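June 5, 2026

Second full shift on the hand-held grippers at Nedcombe. The quota for each operator is 20 recordings before the break, and I finished 17. Three were rejected by the Melel check for tracking loss, all of them the same fault: I had turned my wrist inward and the marker cube on the left unit was no longer readable.

The task sheet calls this "demonstration." In March I was still on the packing bench and the same motions were called handling. The grade is unchanged, and so is the rate. What has changed is the measure. On the bench we were measured by pieces out. Now a slow, clean motion scores better than a fast one, and it took me 4 sessions to stop hurrying.

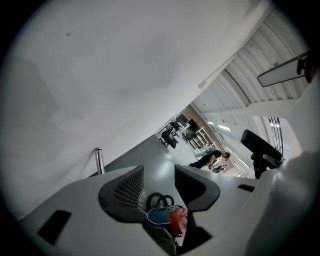
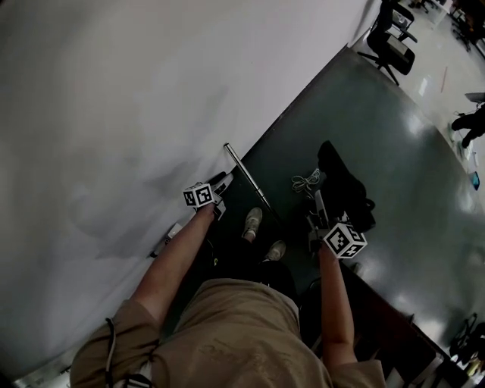 Forearms sore again by midday. Bending over the green table with both units is worse than lifting cartons ever was -- the weight is small but it sits forward of the hand. I have asked for a 7 minute rest per hour in place of the single long break. Kubiak's contract says only "adequate pauses," so somebody will have to define that.

The Darnier line goes over to the trained arms once the recordings pass. The notice says the bench staff will move to supervision and fault clearing. It gives no headcount. I read it twice to be sure.

Tomorrow: cable handling, right hand lead. Tape the left thumb first.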